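Preguntas frecuentes – cajas, embalaje y devoluciones
Stostavcombe, guardamuebles y mudanzas pequeñas

Actualizado en abril. Si falta algo, escribir a Renato Benítez desde el formulario, contesta él mismo (por las tardes, casi siempre).

¿Qué cajas puedo usar?

Cualquiera de cartón que cierre bien y aguante el peso. Las nuestras o las tuyas. Las de fruta no, tienen agujeros y entra polvo. Bolsas de basura tampoco, luego no hay quien las apile.

¿Vendéis cajas?

Sí. Dos modelos: Brennan (la pequeña, para libros y cosas de peso) y Nornov (la grande, para ropa, cojines, lámparas). Se recogen en mostrador. No hacemos envío de cajas vacías, lo preguntáis mucho – de momento no.

¿Cuánto puedo meter en cada una?

Lo que puedas levantar tú sin ayuda. Si la caja se abomba por abajo, sobra peso. Libros siempre en la pequeña. Una grande llena de libros se abre por el fondo, lo hemos visto demasiadas veces.

¿Hay que poner cinta por dentro?

No hace falta. Por fuera y en cruz, dos pasadas en el fondo y una arriba. La cinta de papel vale para ropa, para vajilla mejor la marrón de siempre.

¿Cómo preparo una caja usada?

Vaciarla del todo. Mirar las esquinas de dentro, ahí se queda la arenilla y algún tornillo. Pasar un trapo seco y repasar los pliegues con el dedo: si el cartón cede o está blando, esa caja para reciclar. Quitar las etiquetas viejas o taparlas, que luego hay confusiones de almacen.

Las paredes tienen que quedar planas y el borde sin roturas. Un pliegue marcado no es problema. Una esquina rajada sí.

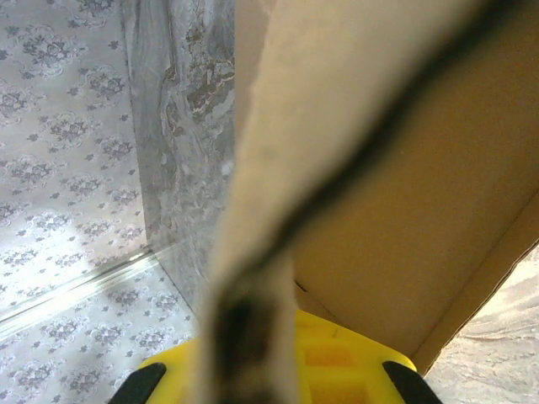 ¿Qué pongo para rellenar los huecos?

Papel arrugado, toallas, camisetas viejas. El plástico de burbujas solo para lo frágil, que abulta mucho. Nada de papel de periódico directamente sobre tela clara, mancha. Y nada de relleno suelto tipo bolitas – acaba por todo el pasillo.

¿Puedo guardar ropa y tela en caja de cartón?

Sí, lavada y bien seca. Una sábana vieja por debajo y otra por encima. Las cosas largas (cortinas, manteles, cinturones de tela) enrolladas, no dobladas, así no se marcan. Cuero aparte y envuelto en algodón.

¿Cables y correas?

Enrollados de uno en uno y atados. En su propia bolsita con el nombre del aparato. Si van sueltos se enredan con todo y al sacar uno sale media caja detrás.

¿Dónde escribo el contenido?

En dos lados y nunca solo en la tapa. Rotulador grueso. Habitación primero, contenido después: «COCINA – sartenes». Si usas nuestras etiquetas Fusance, el número va en el lado corto.

¿Cuántas cajas se pueden apilar?

Hasta 3 si son del mismo tamaño, las de peso abajo. Con tamaños mezclados, menos.

¿Qué no aceptamos?

Comida, plantas, pinturas, disolventes, pilas sueltas, bombonas. Documentos originales mejor en casa. Si dudas, pregunta antes de venir y te ahorras el viaje.

¿Se devuelven las cajas que sobran?

Las nuestras sí, sin montar y sin cinta, con el tique. Las montadas no las podemos aceptar aunque esten sin usar. Se pueden dejar en el rincón de cajas gratis, al lado de la puerta de carga, y coger de ahí también, sin pedir permiso.

Se me ha mojado una caja, ¿qué hago?

Sacar todo ya. No esperar a que seque. El cartón mojado pierde fuerza aunque después parezca normal. Caja nueva y las cosas al aire antes de volver a guardar.

¿Puedo venir a abrir mis cajas cuando quiera?

En horario de mostrador, sí, avisando antes por el formulario. Trae tu propia cinta para volver a cerrar.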